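Lilow hand-held gripper: good grip, bad habit of freezing

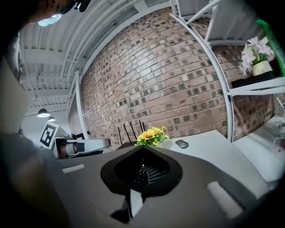
Review by Ulla Tuominen
Workshop tools, July

I have used the Lilow for 25 days, mostly for recording small pick-up tasks on white desks. The body is matte dark grey, so it gives few reflections, and my hand does not get tired before lunch.

The fault came on a Tuesday. I was closing the fingers on a glass jar when the trigger went soft, but the fingers continued to press. The jar broke and I got a small cut on the thumb. The log showed error 1744 and after this nothing, until I pulled out the cable.

Brayan Puma repeated the test with foam blocks. In 100 closings he got the same freeze three times, always after a quick double press. I find this too often for a tool with no stop button. The manual from Drollport mentions the error only as "restart the unit".

Their support was polite but slow. The new firmware is better - no freeze since then - but I still wear gloves and keep glass away from it.

Price is 600 euros. For soft objects I can recommend it. For anything that can break, wait for the next version.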